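Open day at Hendby, or how I spent a whole afternoon on a door

Posted 2024-07-01 in Visits and outings

I should say first that I almost didn't go. Our little evening class in Practical Electronics gets invitations now and then, and most of them are to see a substation or a bottling line, and I have seen a good many bottling lines in my life. But Lourenço Patrício, who drives a bigger car than any of us and likes to fill it, rang me up and said the Hendby workshops were opening up for the afternoon, that there would be robots being taught things by hand, and that there would be lunch. So I went, and I am so glad I did, and I am going to tell you far too much of it.

Hendby is the old seed warehouse out past the canal, the long brick one with the green gutters. The people who have it now split the building between two teams. The front half is Solturov, where they teach arms to do bench work, and the back half is Narkulden, where they do the household things: doors, drawers, cupboards, making room on a shelf. There is a kitchen in between, and I suspect a good deal of the real work gets settled there.

We were met at the front by Judite Amaral, who gave us each a sticker with our name on it and walked us through at a lovely slow pace, stopping whenever somebody had a question. (We had a lot of questions. I think she had planned for an hour and we used it up before the second room.)

At Solturov we saw what they call hand guiding. You switch the arm into a soft mode, take hold of it near the wrist, and simply walk it through the job: down to the peg, close, up, over to the hole, open. The arm remembers where all its joints were along the way and can then go through it again by itself. I got to try! It is the strangest feeling, like dancing with somebody who is very polite and rather heavy. It gives way wherever you push but it has a certain slowness to it, and you find yourself leaning. My first go had a big wobble in the middle where I changed hands, and when they played it back the arm did my wobble too, very faithfully, in front of everybody.

Arnaldo Paiva, who used to teach shop and still has the voice, asked why they didn't just write the movements out as numbers. Judite said they did for years, and still do for jobs where the part is always in the same spot. The trouble starts when the part moves. For that they want a heap of showings, done by different people from different starting places, so the machine gets a feel for what stays the same among them. A single showing is a recording. A heap of them is something you can learn from. She said it better than I have, with a tray of pegs to point at.

For the peg job they had collected 98 showings, and she put a couple of them on the screen one over the other as colored lines. You could pick out the left-handed people straight away. You could also see who was nervous, she said, and I kept very quiet.

Then lunch, which was a bean soup with good bread and a plum cake, and I would like it on record that I had the plum cake twice. We sat on the loading dock with our legs hanging over, and it was hot enough that Arnaldo took off his tie, so you will understand that it was really July weather.

After lunch came the part I had come for, although I didn't know it yet. Mimoza Jurić took over from Judite and brought us into the back, to Narkulden, where the teaching is done by remote control. Instead of holding the arm you sit in a chair with a controller in each hand, and a robot with two arms copies what your hands do. A lot of their showings are done in a simulated house on the computer, with rooms and furniture and doors on hinges. You can't break anything, you can put the room back the way it was by pressing a key, and you don't need to own a house. The program they use for it is called Popescu, and when I asked Mimoza after what, she laughed and said she had asked the same thing on her first day and was still waiting to hear.

The task that afternoon was doors. I know how that sounds. I have been opening doors for a very long time and I thought, well, this will be over quickly. Oh my goodness! Think for a moment of everything you do. You find the handle. You get your hand around it without bumping it. You turn, and while you are still turning you begin to pull, and the door wants to travel in a curve, so your hand has to travel in that same curve, and meanwhile you are standing in the way and need to step back. Then you let go and catch the edge before it swings shut again. I had never once in my life noticed that I let go of the handle. With a gripper you notice every bit of it.

Mimoza did one first, talking all the way through, and made it look like buttering toast. She keeps her elbows on the arms of the chair and hardly moves anything above the wrist. She told us the usual beginner's mistake is to watch the hand instead of the place where the hand is going, and then she told us we would all make it anyway, so not to worry.

Lourenço went next. He had the controllers upside down for the first minute and was very good-humored about it. Arnaldo was careful and slow and got the best marks of the lot of us, I thought, though there weren't any marks. Then me. They give you 60 seconds for each try, with a clock in the corner, and I would say I used the first half of that just getting the fingers pointed the way I wanted them. The depth is what gets you. On the screen I was certain I was touching the handle, and I was nowhere near it; I closed the fingers on plain air, opened them, crept forward, and closed them on plain air again. Mimoza said to look for where the shadow meets the finger. That helped more than anything else all day, and I have been looking at shadows ever since, even on my own kitchen cabinets.

I asked whether they throw away the bad tries. The hopeless ones, yes, she said, where someone drops the controller or gets up to answer the phone. But a try where a person misses, sees it, backs off and comes in again is worth keeping, and they are happy to have it. If the machine only ever sees clean showings it has no notion of what to do once it drifts a little off the path, and it always drifts a little. I found that a very comforting thing to hear at my age.

They also mix up the house. The same job gets done with the colors changed, with other furniture, with doors of another pattern, with the handle higher or lower, so that the machine doesn't fix on something silly, like a particular blue wall, and decide that is what a doorway is. Mimoza told us an early version had learned to open doors beautifully, so long as there was a rug. Take the rug away and it just stood there.

One thing I hadn't thought about was what the operator gets to look at. You might imagine you would want to see the robot from across the room, like watching a puppet, and they do have such a view, but most of the regular operators go by what the robot itself has in front of it, near the body or right down by the fingers. The tilt takes some getting used to! I had to look away once or twice. After several tries my head sorted it out, and by the end I had stopped noticing.
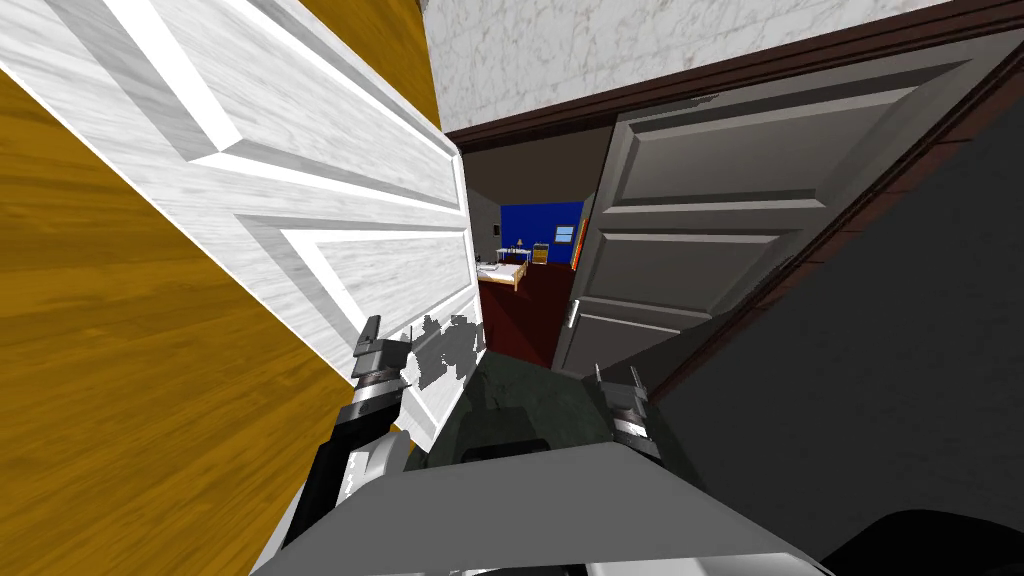 Paneled doors, a bedroom with a blue wall, and grippers to be steered by hand from a chair.
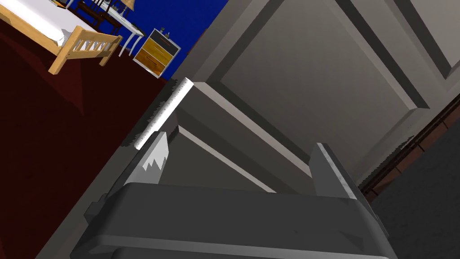 Catarina Ramalho wrote to me after reading a draft of this, and she takes issue with what I said about the controllers. In her view the chair and the two handles are fine for finding a handle and closing on it, but for the swing of the door she would much sooner guide a real arm by hand, as they do in the front half of the building, because then you feel the hinge pulling you along the curve and you don't have to guess at it. She has tried both, and her showings with the controllers always came out with a corner in the middle of the arc where she had corrected herself. She would like to see the two ways tried on the same door, with the same people, before anybody settles on one.

I passed that along to Mimoza, and she wrote back that they have a pair of controllers on order that push back against your hands a little, and that Catarina is welcome to come and be rude about those as well. Lourenço has already offered the car. There are 2 seats left in it, so if you are from the class and would like to come, leave your name on the sheet by the coffee machine, and wear flat shoes, as the loading dock steps are steep.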